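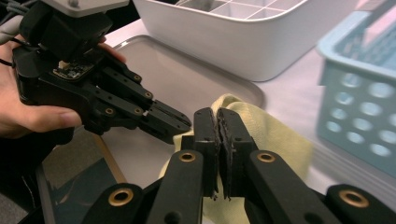
Hellgelbes Tuch zwischen schwarzen Greiffingern

Über uns

Zondano entwickelt E-Mail-Software für Mobiltelefone und Tablets. Unser Hauptprodukt ist das Mailprogramm Farkas für Android und iOS. Dazu kommt Givton, ein Dienst, mit dem Entwürfe, Signaturen und Filterregeln zwischen mehreren Geräten abgeglichen werden. Unser Büro liegt in Zuvstead, dort sitzen Entwicklung, Support und Verwaltung auf einer Etage.

Wir verkaufen Lizenzen an Privatpersonen, Praxen, Kanzleien, Handwerksbetriebe und Vereine. Werbung gibt es in unseren Programmen keine, auch nicht in der kostenlosen Fassung.

Wie es angefangen hat

Die erste Version von Farkas war eine Auftragsarbeit. Ein Großhändler für Sanitärbedarf brauchte für seinen Außendienst ein Mailprogramm, das auch in Kellern und auf Baustellen ohne Empfang brauchbar blieb. Die damals verwendete App zeigte ohne Verbindung nur die Betreffzeilen an. Anhänge waren gar nicht zu öffnen, und Antworten, die man im Funkloch geschrieben hatte, gingen manchmal verloren.

Wir haben für diesen Kunden einen lokalen Speicher gebaut, der die Nachrichten der letzten Wochen vollständig auf dem Gerät hält, einschließlich der Anhänge bis zu einer einstellbaren Größe. Dazu kam ein Postausgang, der jeden Versandversuch protokolliert. Beides steckt in überarbeiteter Form noch heute im Programm. Der Vertrag ließ uns die Rechte am Quelltext, und nach dem Ende des Auftrags haben wir daraus ein eigenes Produkt gemacht.

Die erste öffentliche Fassung lief nur unter Android und konnte genau ein Postfach verwalten. Mehrere Konten kamen mit der zweiten Version, die iOS-Fassung mit der dritten. Eine Ausgabe für Desktop-Rechner haben wir begonnen und wieder eingestellt. Der Aufwand war für ein Unternehmen unserer Größe zu hoch, und die meisten Kunden hatten am Schreibtisch schon ein Programm, mit dem sie zufrieden waren.

Farkas

Farkas arbeitet mit jedem Postfach, das über IMAP erreichbar ist. Die Zugangsdaten bleiben auf dem Gerät. Viele mobile Mailprogramme leiten den Abruf über einen Server des Herstellers, damit neue Nachrichten schneller gemeldet werden können. Wir machen das nicht. Das Telefon spricht direkt mit dem Mailserver, und wir bekommen von den Nachrichten nichts zu sehen.

Der Nachteil soll hier nicht fehlen: Unter iOS kommen Benachrichtigungen bei manchen Anbietern mit Verzögerung an. Das Betriebssystem entscheidet, wann eine App im Hintergrund arbeiten darf, und daran können wir wenig ändern. Wer auf sekundengenaue Meldungen angewiesen ist, sollte vor dem Kauf die kostenlose Fassung mit dem eigenen Postfach testen.

Die Oberfläche ist seit Version 3 in ihren Grundzügen gleich geblieben. Links die Ordner, in der Mitte die Liste, und auf dem Telefon wischt man zwischen beiden. Wir ändern an der Anordnung der Schaltflächen nur dann etwas, wenn es einen technischen Anlass gibt. Der letzte war die Umstellung auf die Gestensteuerung, bei der die untere Leiste ein Stück nach oben rücken musste.

Die Suche läuft vollständig auf dem Gerät. Beim ersten Einrichten wird ein Index aufgebaut, was bei großen Postfächern eine Weile dauern kann. Danach werden Absender, Betreff, Text und die Namen der Anhänge durchsucht. Seit Februar lassen sich Suchanfragen speichern und als eigener Ordner anzeigen.

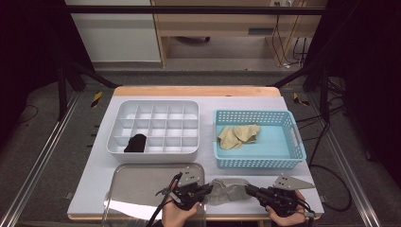
Die gespeicherten Suchen seien genau das, was im Büroalltag gefehlt habe, schrieb uns eine Steuerkanzlei nach der Umstellung, nur müsse man sie bisher auf jedem Telefon einzeln anlegen. Ob Givton das nicht übernehmen könne?

Das soll es. Der Abgleich gespeicherter Suchen ist für die nächste größere Version vorgesehen. Einen Termin nennen wir erst, wenn die Testfassung auf beiden Systemen stabil läuft.

Givton

Givton ist ein Zusatzdienst und wird getrennt gebucht. Er überträgt Einstellungen, Signaturen, Filterregeln und angefangene Entwürfe zwischen Geräten, die zum selben Benutzerkonto gehören. Nachrichten selbst werden nicht übertragen, die liegen ohnehin beim Mailanbieter.

Alles, was über Givton läuft, wird vor dem Versand auf dem Gerät verschlüsselt. Der Schlüssel wird beim Einrichten erzeugt und per QR-Code an das zweite Gerät weitergegeben. Geht er verloren, können wir die Daten nicht wiederherstellen. Wir weisen beim Einrichten zweimal darauf hin und bieten an, einen Wiederherstellungsbogen auszudrucken. Trotzdem ist das die häufigste Anfrage im Support.

Für Firmen gibt es eine Verwaltungsoberfläche im Browser. Dort lassen sich Signaturen zentral vorgeben, Lizenzen zuweisen und verlorene Geräte abmelden. Ein abgemeldetes Gerät löscht beim nächsten Start den lokalen Speicher. Solange es ausgeschaltet bleibt oder keine Verbindung hat, kann diese Anweisung natürlich nicht ankommen.

Wer bei uns arbeitet

Wir sind eine kleine Firma. Vier Leute kümmern sich um den Kern des Programms, also um Abruf, Speicher und Suche. Die Oberflächen für Android und iOS haben jeweils ein eigenes Team. Im Support arbeiten ausschließlich Festangestellte, die im selben Raum sitzen wie die Entwicklung. Fehlerberichte landen dadurch meist noch am selben Tag bei jemandem, der den betreffenden Quelltext kennt.

Jede Entwicklerin und jeder Entwickler übernimmt im Wechsel eine Woche Supportdienst. Manche Änderungen in Farkas gehen direkt darauf zurück, etwa die größere Trefferfläche der Schaltfläche "Allen antworten", die früher zu dicht neben "Antworten" lag.

Die Arbeitssprache ist Deutsch, Quelltext und Kommentare sind auf Englisch. Arbeiten von zu Hause ist möglich und üblich. An zwei Tagen in der Woche sind alle in Zuvstead, die Tage legt jedes Team für sich fest.

Kunden und Zahlen

Zurzeit setzen 78 Firmen und Einrichtungen Farkas mit einer Mehrplatzlizenz ein. Die größte Installation umfasst 2.000 Geräte, die meisten sind deutlich kleiner. Eine typische Lizenz geht an einen Betrieb mit einer Handvoll Telefonen und einem gemeinsamen Postfach für Bestellungen oder Termine.

Wie viele Privatpersonen die kostenlose Fassung benutzen, wissen wir nicht genau. Farkas sendet keine Nutzungsstatistik an uns. Absturzberichte werden nur übermittelt, wenn man sie einzeln freigibt, und vor dem Absenden kann man den Inhalt lesen.

Finanziert wird das Unternehmen aus Lizenzen und Wartungsverträgen. Es gibt keine externen Anteilseigner. Größere Vorhaben dauern bei uns deshalb länger als bei manchem Mitbewerber, und gelegentlich sagen wir Anfragen ab, für die wir zusätzliche Leute einstellen müssten.

Preise und Lizenzen

Die kostenlose Fassung von Farkas verwaltet ein Postfach und ist zeitlich nicht begrenzt. Mit der Einzellizenz sind beliebig viele Postfächer möglich, sie gilt für alle eigenen Geräte. Mehrplatzlizenzen gibt es ab fünf Geräten. Sie werden jährlich abgerechnet und enthalten den Telefonsupport.

Wer eine Lizenz nicht verlängert, kann die zuletzt installierte Version weiter benutzen. Es entfallen nur die neuen Funktionen. Sicherheitskorrekturen liefern wir für die jeweils vorige Hauptversion noch ein Jahr lang nach.

Schulen und gemeinnützige Vereine erhalten auf Anfrage einen Nachlass. Ein formloser Antrag per E-Mail mit einem Nachweis genügt.

Datenschutz und Standort der Server

Die Server für Givton und für die Lizenzverwaltung stehen in einem Rechenzentrum außerhalb unseres Büros, die Sicherungskopien liegen an einem zweiten Standort. Beides sind angemietete Flächen mit eigener Hardware. Einen Vertrag zur Auftragsverarbeitung schicken wir Firmenkunden vor dem Kauf zu - bitte bei der Anfrage gleich mit angeben.

Die Formate, in denen Farkas Nachrichten und Einstellungen auf dem Gerät ablegt, sind dokumentiert. Die Beschreibung liegt im Kundenbereich als PDF. Wer zu einem anderen Programm wechseln möchte, kann Nachrichten als EML-Dateien und Filterregeln als Textdatei exportieren. Der Export ist auch in der kostenlosen Fassung enthalten.

Kontakt

Fragen zur Bedienung beantwortet der Support per E-Mail, Kunden mit Mehrplatzlizenz auch am Telefon. Bitte geben Sie die Versionsnummer und den Namen des Mailanbieters an. Beides steht in der App unter Einstellungen - Info und lässt sich dort mit einem Tippen kopieren. Passwörter bitte nie mitschicken, wir brauchen sie für keine Art von Anfrage.

Anfragen zu Lizenzen und Angeboten gehen an die Verwaltung. Besuche in Zuvstead sind nach Absprache möglich, der Eingang ist auf der Hofseite.

Offene Stellen veröffentlichen wir auf der Seite "Arbeiten bei Zondano". Steht dort nichts, suchen wir gerade niemanden. Initiativbewerbungen lesen wir trotzdem, die Antwort kann dann etwas dauern.

Stand dieser Seite: 23. März 2022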